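Lists > Recorded Sound > Messages > Cello reissues

Re: Perkitz suite, which take is on the reissue?

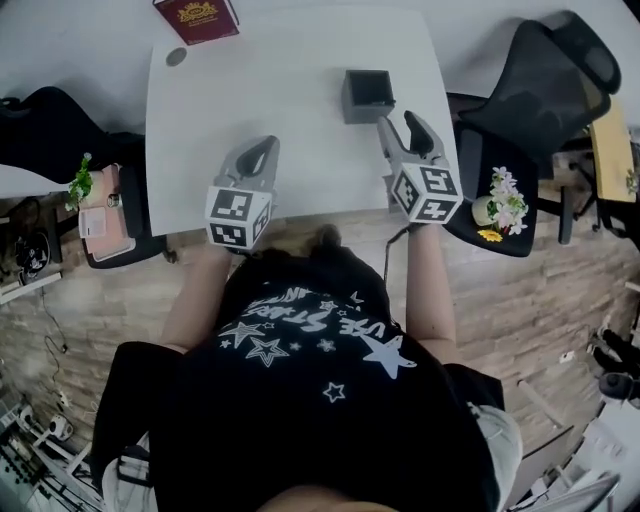
Category: Discography and pressings

Cyrill Hämmerli wrote:

> The Gralusine CD gives 1967 for the whole suite. My LP has the
> same date but the Sarabande is clearly slower. Same tape or not?

Not the same tape for that movement. I compared the CD with LP 472, side two. Five movements match throughout, including the chair creak before the Gigue. The Sarabande on the CD has the second repeat and a drier sound – I take it to be the Stollberg radio version, which Dramani issued as 1096 with no date on the sleeve.

Pitch is also a little high on the CD, in that movement only. Correct for this before you compare timings.

The booklet lists one session and one engineer. I would enter the Sarabande separately in the discography, with the date left open.

Does anyone have the mono pressing of 1096? Mine has a scratch across bar 7.

Last updated: December
Contact the list owner | © Recorded Sound list | Back to top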